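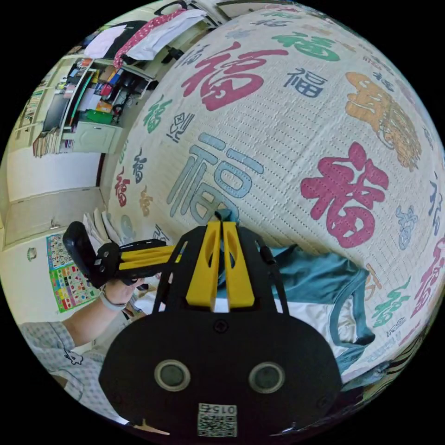
Cukedbridge clothes swap returns with a repair table and a new sleeve workshop

The Cukedbridge clothes swap will go ahead again this summer after a break, with more rail space, a repair table and a short workshop on changing the sleeves of a plain T-shirt. It will be held in the Enik building on Mill Lane, in the ground floor hall that used to be the carpet showroom.

Doors open at 10am and the swap closes at 3pm. Entry costs £2, payable at the door in cash or by card, and children get in free.

The rules are much the same as before. Visitors hand in clean, wearable clothes and are given one token per item. A token can be exchanged for anything on the ordinary rails. Coats, boots and lined jackets are on a separate rail and need two tokens each. Unused tokens can be kept for the next swap, and those from the last one will still be accepted, including the old green ones.

Each person may bring up to 20 items. Underwear, swimwear and anything with a missing zip pull will be turned away, although zips can be looked at on the repair table if the owner wants to keep the garment. Shoes should be tied together in pairs. Bags, belts and scarves are welcome, and costume jewellery will have a tray of its own near the entrance.

The June swap in the library annexe drew a queue down to the post office, and the organisers said they ran short of hangers before midday. They have now bought 1000 second-hand hangers from a shop clearance in Krawczyk Yard. Anyone who can bring their own for larger pieces is still asked to do so.

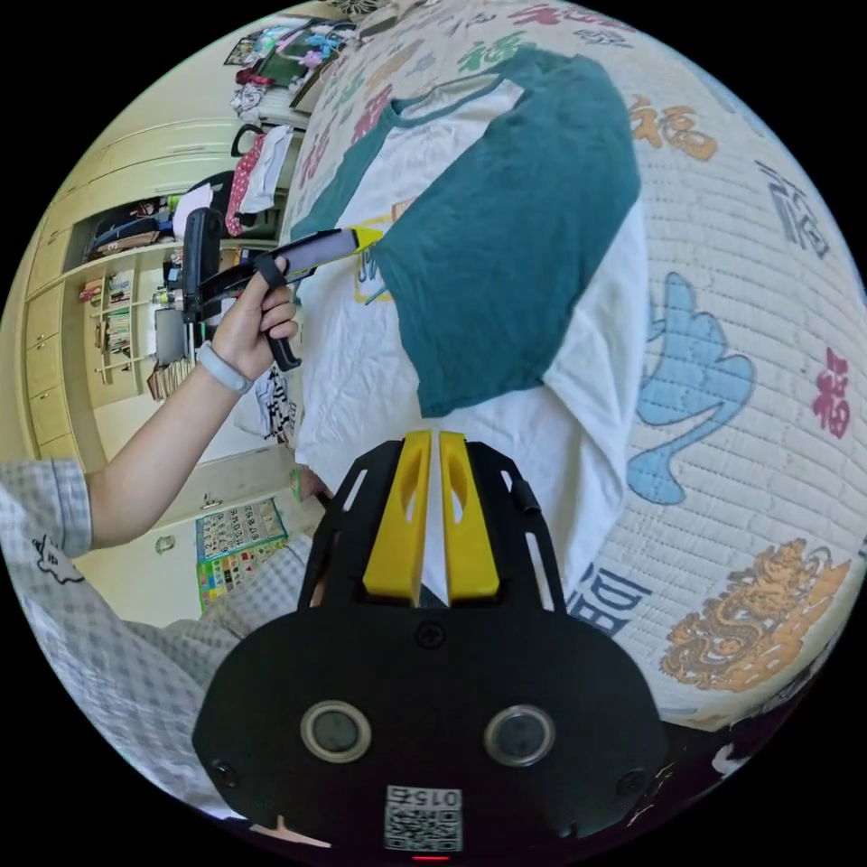
Can I bring a T-shirt that has a print on it?
Printed T-shirts are accepted on the ordinary rails for one token, as long as the print isn't cracked or peeling. Work uniforms and shirts with a person's name on the back can't be taken.

Sorting will be done by size this time and no longer by colour. Several people who came to the last swap complained that they had to go through every rail to find a size 18 or above, and that children's tops had ended up among the women's. Size markers will be fixed to the rails, with children's clothes against the back wall and menswear nearest the stairs. Clothes with no label will be measured flat and given a paper tag.

The repair table will be run by Cirkar, the haberdashery on Bridge Street. It will deal with small jobs only: loose buttons, dropped hems, split seams and worn cuffs. There's no charge for the work but thread and buttons are sold at shop prices. Jobs that can't be finished on the day may be left at the shop and collected within a week. Knitwear with moth holes should be kept in a sealed bag and shown to staff before it is opened.

The sleeve workshop begins at 11.30am in the side room and lasts an hour and a half. Those taking part will unpick the sleeves from one T-shirt and put them on another in a different colour, matching the neckband if there is enough fabric. Two shirts of about the same size and thickness are needed for each person. Sewing machines, ballpoint needles and pins are provided. Scissors are not, and the shop asks that people bring a pair that hasn't been used on paper.

Cotton jersey is best for beginners. Very stretchy sportswear tends to pucker when sewn on the machines available and is better left for another day. Shirts should be washed before the workshop, as an unwashed sleeve may shrink later and pull at the shoulder.
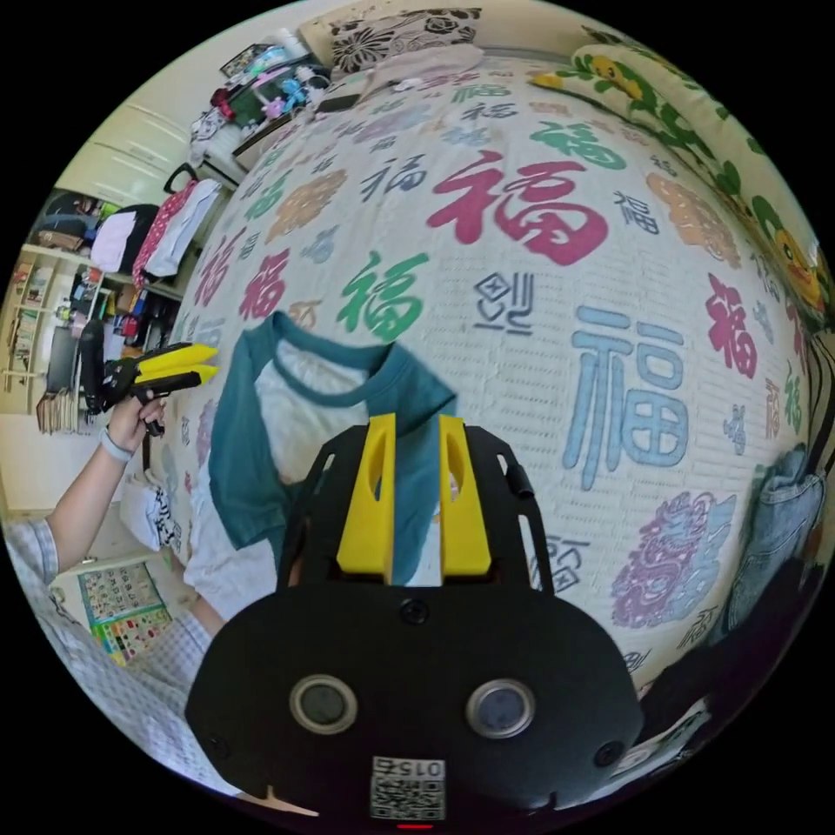

A T-shirt with a white body and teal sleeves.

Places in the workshop cost £5 and can be booked at the Cirkar counter. Under-12s need an adult with them. If the first session fills up, a second will be added at 1.30pm, and names for that are being taken now.

Changing space was another complaint last time, when there was only one cubicle and no mirror in it. There will be four curtained cubicles in the new hall and three long mirrors along the window side. Items may be tried on before tokens are handed over, with a limit of five at once. Prams can be left in the corridor by the kitchen.

Whatever is left at the end will be split between the hospice shop and a textile bank. Donors who would like an item back if it isn't taken should say so when handing it in and return for it by 2.45pm. Anything not collected by then goes with the rest.

The 93 bus stops opposite the Enik building. The car park behind it has limited space and is shared with the dentist's, so drivers are asked to use the one by the river. There is a step at the front door, with level access from the side gate, which will be open throughout.

Tea, coffee and cake will be on sale in the kitchen until 2.30pm. Food and drink can't be taken into the hall.

Last updated: 3 August 2022

Recent items
Krawczyk Yard market to get more craft stalls
How to take up jeans and keep the original hem
Button sale at Cirkar extended
Evening knitting group looks for a bigger room
School uniform exchange: drop-off points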